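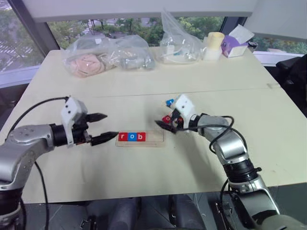 Letter blocks in the tray as far as "rob", with a red "o" in the right gripper.

Azimi Spelling Set

README, last edited Sunday, August 30, 2026

Azimi is the summer project of the Ukberg student robotics club. Two arms share a table and spell short words by putting letter blocks into a tray. A reasonably patient four-year-old can do this with one hand while eating. The club needed two arms and most of August.

What you get

3,000 recorded attempts at spelling words from a list of 40. All the words are lowercase, as are the blocks, so please don't open an issue asking for capitals. Each attempt has its own folder containing the head camera video, the joint positions of both arms, the gripper openings and a small text file called word.txt, which gives the word that was meant to be spelled. The word that did get spelled is in result.txt. Comparing the two is the main scientific contribution.

How it was recorded

A club member drives both arms by hand from a pair of smaller ones. Either arm may place a block, and we left the choice to the driver, so you will find strong personal habits in the data. One driver does everything with the right arm and uses the left as a sort of paperweight. The driver's initials are in driver.txt if you want to keep styles apart.

Words go in from left to right. Colour means nothing: the same letter may turn up on a red block in one attempt and a blue one in the next. Our first model decided colour was the whole point and had to be started again.

Attempts end when the driver presses the pedal, or when a block leaves the table.

Known problems

The back of the table was never cleared. Bags, tape and a tissue box come and go between sessions, and we now call this "background variety".

The window is behind the table, so the light changes with the weather. Morning sessions are brighter, and there are fewer of them, the drivers being students.

In 47 attempts the left arm's gripper reading is stuck at one value. These are listed in stuck.txt. The video is fine — only the number is wrong.

"b" and "d" were mixed up in the labels of the first batch. We think we caught them all. We thought that last time as well.

Using it

Unpack the archive, run check.py, and read what it prints before writing to us. Playback is through Visgate, our viewer, which lives in the tools folder and needs to be started from there. Starting it from anywhere else gives you a grey window and no message. This is on the list.

The training split is in train.txt and the test split in test.txt. Words in the test split do not appear in training. Please keep it that way if you want your results on the Sarnow board, where the club posts its scores.

Permission and contact

Free for teaching and for other clubs. Ask first if you plan to sell something. Questions go to Anel Nkosi, who looks after the files and answers faster if you include the attempt number.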